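Grinik opens data collection floor in Castellanos for robot training project

June 30, 2021
3 min read
52 shares | 4 comments

Grinik, a maker of small-parts handling equipment, has opened a data collection floor at its plant in Castellanos, where operators guide robot arms through everyday picking and placing jobs so that a learning system can be trained on the results.

The project is called Momon. It began in January with a single workstation in a corner of the shipping department and moved this month to a room of its own on the second floor. The company says the software it hopes to build will let one arm handle a wide mix of items without a programmer writing out each motion beforehand.

To get there, the company needs examples. An operator steers the arm with a pair of hand controllers, picks up an item, sets it down in a target square, and opens the gripper. The station saves the video, the position of every joint, and the state of the gripper for the whole run. One run is one example. The operator then marks it good or bad, types a short note if something went wrong, and starts over.
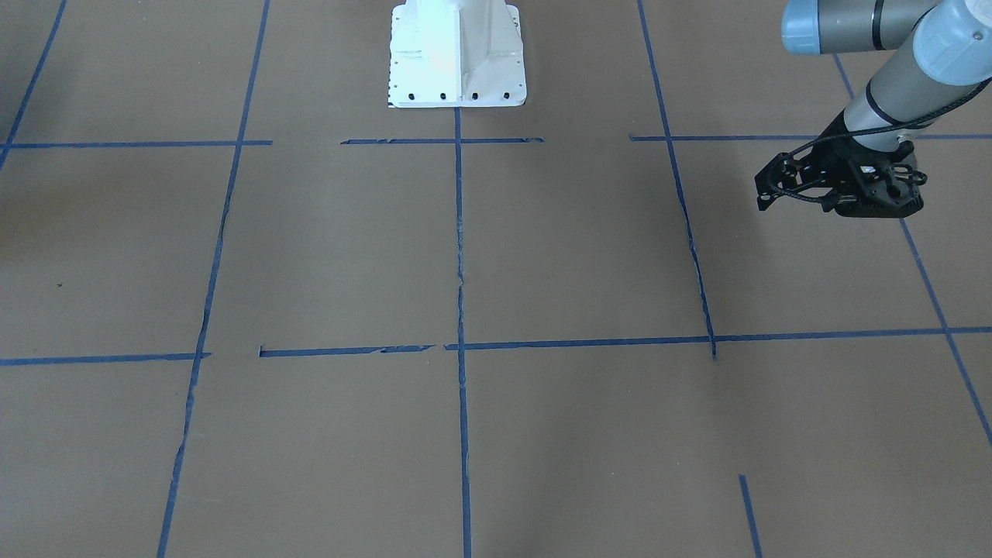

The squares are laid out with blue painter's tape. Early on, operators put items down wherever they liked, and when the team went through the first batch of recordings it found that most of the starting positions were bunched up near the middle of the work surface. The trained model did fairly well there and poorly toward the corners. With the surface divided up, a prompt on the operator's screen can call for a given square, and the starting positions get spread out.

The lines are put down by hand and no one on the project measures them. Grinik said the layout only has to be good enough for a person to tell one square from the next. The position data that goes into training comes from the arm itself.

Tape also has its drawbacks. It lifts and tears as items are dragged over it, and a model can start to treat a line as a landmark. Earlier this spring the team trained a version that reached for the nearest place where two strips met, whether or not anything was there to pick up. It was thrown out. The fix was to change the layout on purpose between sessions and to record part of each session with no tape down at all.

Operators now work through around 20 runs between breaks. The controllers are light, but steering an arm with close attention is tiring, and the share of bad runs went up when sessions were longer. Bad runs are kept in a separate folder. The team has used a portion of them to train a second, smaller program that tries to spot a failed grasp early.

As of this week the project had 234 hours of recordings marked good. The company would not say how many it thinks it needs. It did say that the first months of data, recorded before the layout was settled, will probably be left out of the final training set.

Cernen, a software firm that supplies the recording tools, is storing the data and running the training jobs. Its program lines up the views from the different cameras at each station, including a small one at the wrist of the arm. Getting those views to match in time took longer than either company had planned. In the first recordings the wrist view lagged behind the others by a fraction of a second, enough that the gripper seemed to close after the item had already left the surface. 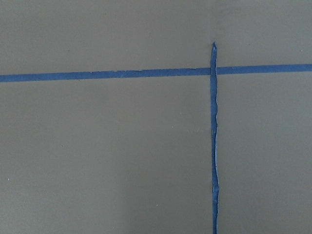

That problem was fixed with a software update, and each session now opens with a short check. The operator runs the arm through a set pattern with nothing in the gripper, and the program compares the views before it will allow any recording. If they don't line up, the station locks until it is restarted. Operators said the check was a nuisance at first and that it now passes on the first try most mornings.

The floor has room for more stations than are in use today. Grinik plans to add them one at a time, starting in the fall, and will hire operators from its existing packing staff before advertising outside the plant. No robotics background is required. Training takes four days, with most of that spent on practice runs that are not saved.

The items used so far have been rigid ones such as caps, brackets and small boxes. Bags and other soft packaging are next. Those are expected to take more runs per item, as they rarely sit the same way twice and the gripper has to come in from different angles.

Grinik has not set a date for using the trained software in its own packing lines. A trial on one line is planned once the soft packaging runs are done, with an operator standing by to take over the controls. The company said it has no plans to sell the recordings, though Cernen may use some of them to test later versions of its tools.

52 shares | 4 comments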